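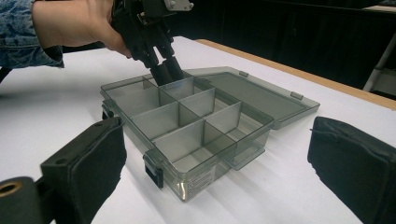 Six-compartment box in smoky gray, lid open flat.

Home | Storage | Small Parts | Workshop | Sale | Basket (0)

Miltlow Six-Compartment Box, Smoky Gray

Everyone owns a jar of mixed screws. It gets tipped out on the table twice a year, the one screw you need isn't in it, and the rest go back in along with some toast crumbs. The Miltlow is for people who have had enough of the jar.

It's a see-through plastic box with a tint, so you can tell which compartment has the washers without the whole thing looking like a display of your washers. One long divider and two crosswise ones make six compartments, in two columns of three. Six is plenty. If you need more than that, you need a second box, and we would be glad to sell you one.

The lid is hinged and folds all the way back to lie flat on the table – handy for sorting, and it has a raised rim, so a runaway bead gets a second chance. Black latch clips hold it shut. Press until they click. If they haven't clicked, please don't carry it upstairs.

Good for beads, fuses, picture hooks, fishing bits and the spare buttons from shirts you gave away. Not meant for food, although Faizal in our packing room keeps raisins in his and won't be talked out of it.

Wipe with a damp cloth. No dishwasher. The small label on the front is a sticker and should peel off if you're patient.

Item no. 121. Sold singly or in packs of 3. Orders placed before noon go out the same day.

Shared 300 times | Comments (3)

Contact Enderel | Returns | © Enderel Storage | Back to top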